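Project report, Skills Lab module — Chiyo Nagano and Dorian Collet
Handed in 4/25/24

## What we wanted to do

Our project was a small one, and we grew fonder of it than we expected to. Anyone who has worked a bench at Sultlow knows the tip racks end up half used and scattered, and people open a fresh one sooner than sort out the old. We wanted a simple routine for bringing leftover tips together, one that a first-year could follow without asking. 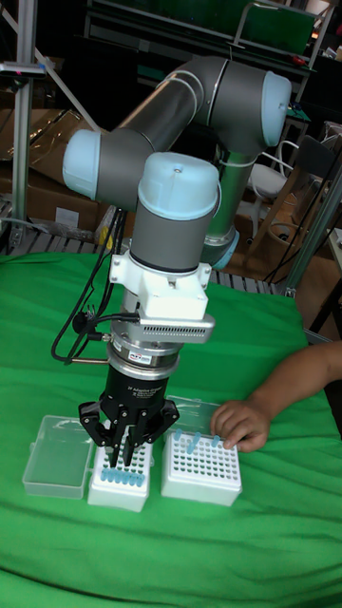
Our advisor, Nadège Gaillard, suggested we begin with the layout and leave speed for later, and she was right. We spent most of November just moving boxes about on the green cloth (it wrinkles terribly, but the pale blue tips are so easy to find against it!) before we settled on keeping everything in one row.

## The layout

White racks go side by side, with their clear lids opened toward the back. We tried the lids in front for two sessions, and our sleeves caught on them — never again.
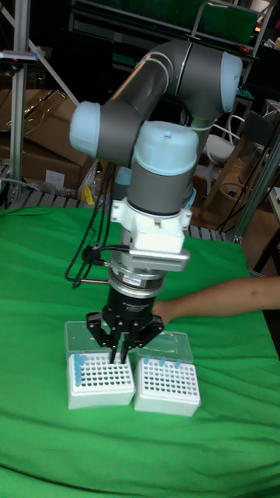 *Two tip racks next to each other, lids open behind them.*

Filling starts from one edge of a rack and goes along the row before a new one is begun. Tips dotted all over the grid are much harder to check at a glance, and Jacqueline Charpentier, who kindly tested our draft instructions, lost her place 11 times in one afternoon with our first version.

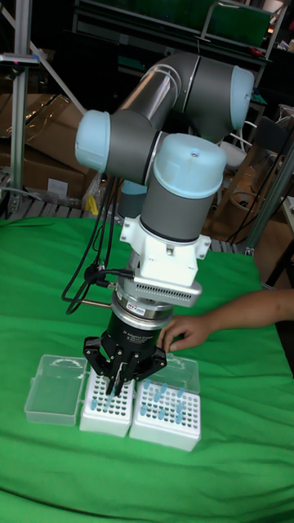
We also argued, in a friendly way, over whether the row should be kept in the same order every time. Dorian thought it fussy. After a week of trying it his way we went back to a fixed order, and he wrote that part of the instructions himself.

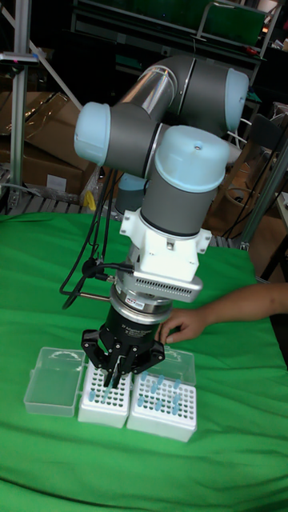
## What we would change

A flatter cloth, first of all. We would also like to write a shorter card for the wall, as our instructions run to seven pages and Nadège has asked us very nicely to trim them.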